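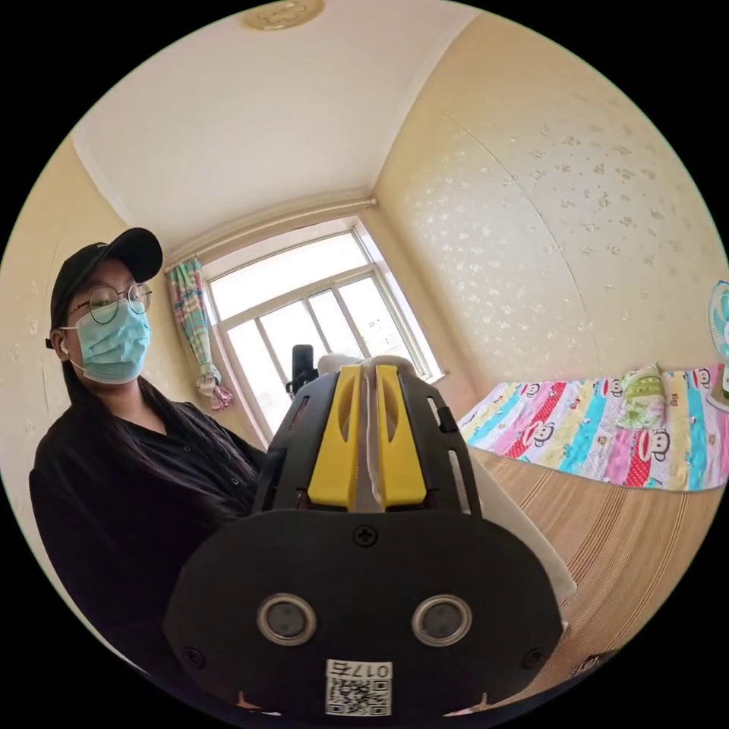 Lilach Household Skills Team

September, early evening

Started at two and did the bedroom clothes until the light went. The small room with the yellow flowered wallpaper gets stuffy with the door shut, so I left it open and put up with the noise from the stairs. The plan was to fold everything that had come back from the Grivier wash and put it into piles by colour. I got through most of it. 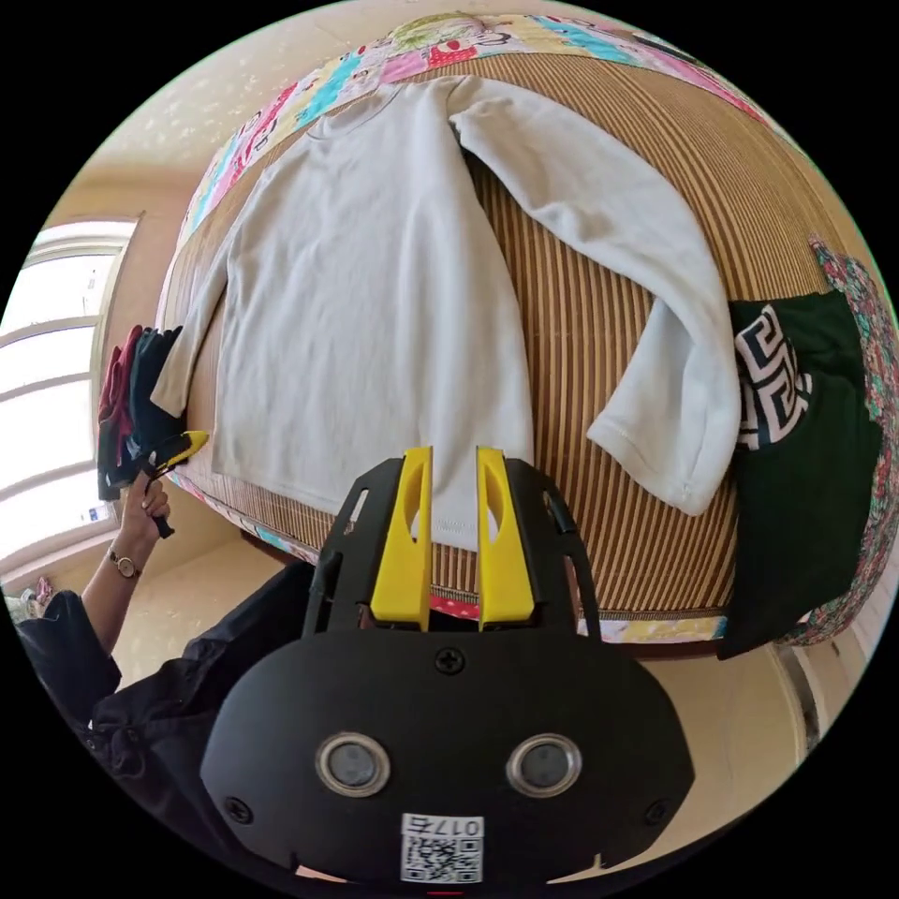 White tops take me longest. I do them flat on the bed, sleeves first, then the hem up to the neck. The striped mat helps, as the quilt underneath bunches up when you pull at a cuff. I had a small pile of red, navy and black going on the left and meant to keep the whites apart from it. The dark green one with the patterned panel I left till last. 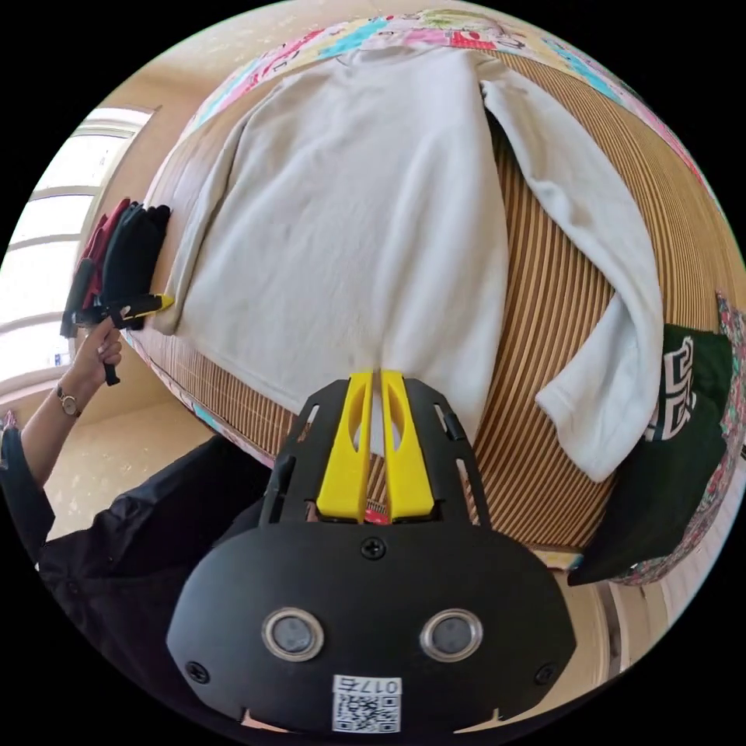 White long-sleeved sweater laid flat on the striped mat.

Knitwear needs a wider fold or it slides off the pile. Must remember that for the Catacutan shelf, where there is only room for nine. My back aches from bending. Tea at last, then socks. Tomorrow the winter things come out of the bags.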